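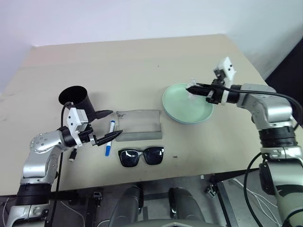
A marker pen and a black pen holder on the table.

The Llewellyn award for screen editing goes this year to Dalia El Fassi, for her cut of the drama Candivgate. The jury viewed 100 titles and shortlisted 2.

El Fassi assembled the film from around 1000 takes, working in story order. Director Kristóf Gál shot most dialogue with a single lens, which limited the choice of angles. Sound was mixed separately by Haoran Yin.

The prize will be presented in Lemby on 23rd February.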